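Mon 4 September — sorting table, spares

First proper day back at the sorting table and I've spent most of it on my feet, so this will ramble. Ubaldo asked for something in the book before the Palumbo box gets opened, mainly so that whoever does the next lot doesn't start from scratch the way I did in January.

The brown paper is down. I went for one long run off the roll and pulled it tight over the edges, taped underneath, and it has stayed flatter than the last lot (which bubbled in the middle and drove Wanpen up the wall). Brown is so much kinder than the white top! You can see a dropped screw on it, and you don't get that glare off the ceiling lights by mid-afternoon. If you spill flux on it, please don't scrub, you'll go straight through. Dab it and tell me.

The blue lines took far longer than the paper. I'd marked them out in pencil first, 60 cm by 30, and then discovered that the tape wants to wander if you lay it from one end in a single go. What worked was tacking it at both ends, standing back, and pressing down from the middle outwards. Katia L. held the far end for me and was very patient about it. The cells are bigger than we had before, and I know Nives thinks they're too big, but I got fed up with bins straddling a line and having to guess which cell they belonged to. Give it a fortnight and then shout at me.

One thing I'd do differently: I cut the tape ends with a knife on top of the paper and nicked it in a couple of places. Scissors next time.

Bins, then. We're on the blue stacking ones with the open front and the sloping lip, which I love, you can get your fingers in without tipping anything. What I didn't love was the bare plastic floor. Small parts skate about on it and the dark ones vanish into the corners, so I've put white liners in. I tried offcuts of the Culine sheet first and they curled up at the front by lunchtime. The Grakholm liner is stiffer and lies down properly if you cut it a whisker under size. Cut it dead to size and it bows in the middle and everything rolls to the sides — ask me how I know.
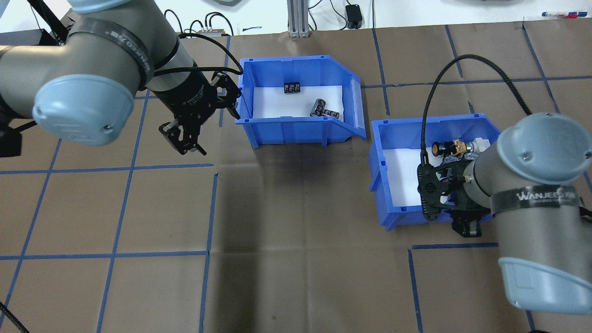
The rule I've been working to is few things in a bin at once. I know it looks wasteful when there's a whole tub waiting, but I timed myself last winter with a full bin and with a nearly bare one, and the full one was slower every time, mostly from picking things up, squinting at them and putting them back. Little and often suits me better. Katia F. does it the other way and is quicker than I am at everything, so take that as you like.

Black parts are the real nuisance. Half of what comes out of the old control boxes is black, or black with a bit of silver on it, and on a dark surface you may as well shut your eyes. On white you can at least see the outline. I still can't always tell a fat capacitor from a little motor without picking it up and looking for the leads, and I'm not going to pretend otherwise in writing. If in doubt it goes in the "ask Ubaldo" tray and not in with the good ones. We lost most of a morning in January to a wrong part that had been put away with great confidence. It may have been me.

Round things: lay them down on their sides, side by side if there's more than one. Standing them up looks very smart until somebody leans on the table.

Labels are not sorted. I printed 86 of the small Bimholm ones and the glue doesn't like the plastic at all, they peel off the lip as soon as they get a thumb on them. Nives suggested tying card tags on, which would work on the shelf but will flop about on the table. For now I'm writing on masking tape. It's ugly and it stays put. If anyone has a roll of something better hidden in a drawer, I'd be very glad of it.

I also want to try a different liner colour for the pale parts, the cream and tan plastic bits and those tiny white blocks that come off the relay boards. White on white is not much fun at four o'clock. Wanpen has some grey felt left over from the tool drawers and says I can have it, though felt sheds and I don't want fluff in the connectors. Maybe a test piece in one bin and see how it looks after a week.

Left to do:

Trim the paper on the window side, there's a flap that catches my sleeve.
Cut 3 more liners (template is in the top drawer, the one with the corner missing, still fine to use).
Find out from Ubaldo whether the orange discs are worth keeping. I've been keeping them.
Bring the good scissors back from Katia L.'s bench.
Palumbo box: open it with Nives, on the floor, before anything goes near the table. The last one was full of grit.

Tea was at half three and there was lemon cake, from Wanpen. I've saved a slice for Ubaldo and it's on top of the fridge.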